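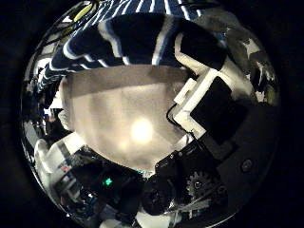 Clive Catterall learned to sew from his grandmother when he was seven, and he still talks about mending as if he'd found out about it last week. Get him going on buttonholes and you'll lose an afternoon (I did, happily). But the subject that really lights him up is pattern. Plain cloth is kind, he told me, because a patch in almost the right color will pass. Navy with bold white stripes is another matter. "Your eye runs along a stripe like a train on a track," he said. "If the patch is off by a hair, the train jumps. And look at cloth like that when it's folded, the stripes go all over the place! So you press it flat before you even think about scissors."

Clive has run his repair shop, Murnetti, for 24 years. The name came with the lease and he liked the sign too much to change it. Before that he cut linings for a coat maker called Kershaw, where he says he learned to be fast and then spent years learning to slow down again. The shop smells of steam and wool. There's a drawer of thread so full that he opens it with his hip.

I'd brought along a jacket with a torn pocket, half hoping, and he had it turned inside out before I'd sat down. "Oh, this is lovely," he said, about a rip I'd been ashamed of since November. "See, the cloth's fine. It's only the stitching that gave up. People throw these out!"

That's the part he wants more people to know. Most of what comes over his counter isn't worn out at all. A seam has let go, or a hem has dropped, or a zipper has lost its stop. He'd love for everyone to own one decent needle and know one stitch, and the stitch he'd pick is the backstitch. "It's strong, it's simple, and if it looks ugly it's on the inside anyway."

What about elbows? He grinned and held up his own. He'd darned the sweater in orange wool, on purpose, and I thought it was the best thing in the room. "I used to hide everything," he said. "Then a customer asked me to do one bright, and she came back so pleased that I went home and did mine."

He isn't fussy about tools. His everyday machine is an old Zuro that he oils himself, and his favorite shears have tape on the handle. He does care about light. He works beside the window and won't match colors after four o'clock, whatever the customer says about the wedding being tomorrow.

On Saturday mornings he teaches a beginners' class upstairs at the Arkano hall. It runs two hours and you bring whatever's broken. I've signed up. Clive says to bring the jacket, and that I'm doing the other pocket myself.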